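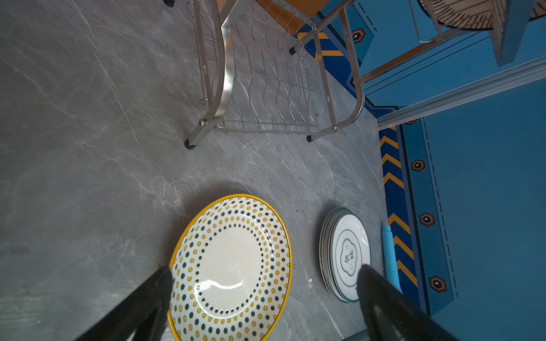 How do households decide where a washed plate goes once it leaves the sink? Most go by reach and by habit: the plate is set down on the nearest clear surface, and it is moved to a rack or a cupboard only when that surface is needed for something else.

4.2 Plates outside the rack

The Hosbridge survey recorded 329 kitchen visits in 113 homes. Each visit noted the position of every plate that was neither in use nor in a cupboard. A drying rack was present in most of the homes, yet plates were often found on the counter next to it. Figure 4 shows one such arrangement. A round plate with a yellow rim and rings of small dots lies flat on a marble-patterned counter, while a small stack of white plates stands tilted on its edge to the right. The wire rack, with its wavy dividers, is close by.

We coded flat plates and stacked plates separately. Following Nasrallah's scheme for the earlier Coltow study, a stack was defined as two or more plates in contact along their faces, whatever the angle at which they rested. Plates of different patterns were counted in the same stack if they touched. Decoration was entered in a separate field and was not used to infer which plates belonged to a set.

Residents who completed the follow-up interview in September described the counter as a short stop between washing and storage. Several said that large plates did not sit well in their racks and were left out until they could be dried by hand. Others kept the rack for cups and bowls. The interviews did not cover guests or paid help, and their habits may differ.

Rack size was a weaker predictor of plate position than the length of clear counter beside the sink. Homes with less than 130 centimeters of clear counter placed more plates in the rack at every visit. The full coding sheet is given in Appendix B.

Figure 4. Patterned plates and a stainless-steel drying rack on a kitchen counter.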